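Parri Community Learning Board
Forum: Facilities and Classroom Supplies
Topic: Whiteboard care and replacement policy, lower school rooms

E_Kocabas
Colleagues, the facilities office is revising its guidance on whiteboards in the lower school. The present policy calls for replacement every five years regardless of condition. I invite comment from teaching staff before the draft goes forward in June. Please address cleaning products, storage and whether small boards should be covered by the same rule as wall boards.
Eylül Kocabaş, Facilities

room12_math
I do not support a fixed schedule. The wall board in Room 12 is older than the policy and still erases completely. The replacement installed next door ghosted within one term. Condition should decide the matter.

dmacaraeg
I must respectfully disagree with the previous post. Without a schedule, requests are put off until the surface is past use. The invoice for our last order came to $1,053, and it arrived in a year when no funds had been set aside for it. A schedule permits planning.

On small boards, I would ask that they be treated separately. We use ours flat on the table for shape and counting work, and they wear differently from boards mounted on a wall.

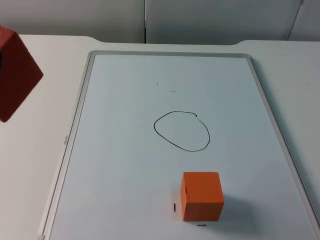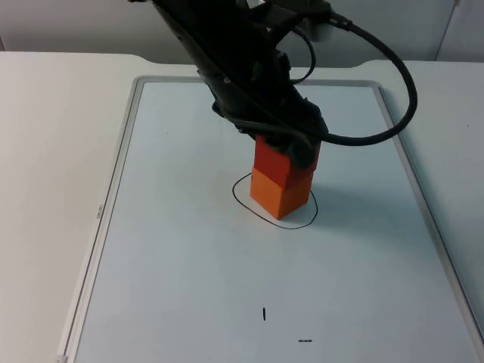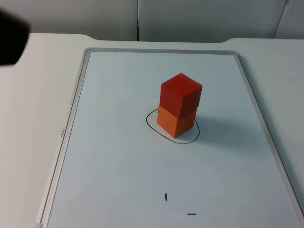
Framed whiteboard laid flat on a white table; the first picture shows a hand-drawn marker outline, the second and third a red cube stacked on an orange one.

Dexter Macaraeg, Grade 1

library_desk
May I ask which cleaner is approved at present? The supply closet holds both Tadik spray and Nornedetti wipes, and the posted notice mentions neither.

E_Kocabas
The notice is out of date and will be corrected. Until then, please use a damp cloth and dry the surface afterward. Staff should not use abrasive pads on any board.

room12_math
I would add that markers left uncapped are a greater expense to my department than the boards have ever been. As for the invoice cited above, did that figure include delivery? Ours was quoted at $1,895 with mounting, and the mounting was the larger part.

dmacaraeg
Delivery was included. There was no mounting, as the order was for table boards only. I accept that wall boards may justify a different rule.

E_Kocabas
Thank you both. The draft will list wall boards and table boards under separate headings. An annual inspection has been suggested to me by the Amer building staff as an alternative to the five-year rule, and I will include it as an option for comment.

library_desk
The library would support the annual inspection, provided that the form is kept to one page.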